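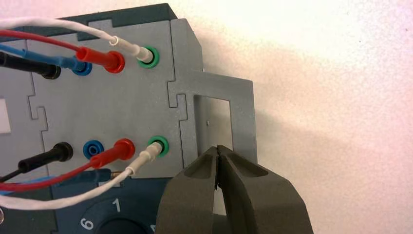 Subject: Re: Travel grants for doctoral candidates, second call

Dear all,

On the list it was written:

> The second call of the Allau travel grant opens in November. As before,
> candidates apply through the Zendale form and the supervisor confirms
> by e-mail. Please note that the report of the previous trip must be
> uploaded before a new application can be sent.
>
> Could somebody in the graduate office confirm the upper limit? The
> page says one amount and the PDF says another.

I can answer for the graduate office. The correct limit is the one in the PDF, so 1,437 euros for a conference outside Europe and 1,222 euros inside Europe. The page still shows the amounts of the first call. I have asked for the correction but it has to pass through the web team, and I do not know how long they will need.

Some more points, as I received the same questions several times.

The confirmation of the supervisor must come from the university address. Last time we had to send back a few of them which came from private accounts, and two candidates lost the deadline for this.

The registration fee is paid back up to 100 per cent, but the hotel only up to the daily rate of the country. Breakfast is not counted separately. If you share a room, please ask for two invoices already at the hotel, it is very difficult to get them afterwards.

Candidates in the joint programme with Merkari should apply with us and not with the partner. They choose code 274 in the form, also when the trip is for the partner's project. Without the code the application goes to the wrong budget and I must move it by hand.

About the report: one page is enough. The form accepts only PDF and it does not like accents in the name of the file.

I still have no answer whether summer schools at Dmytriv are counted as conferences. I will write again to the list when I know it.

With kind regards,
Graduate office, doctoral grants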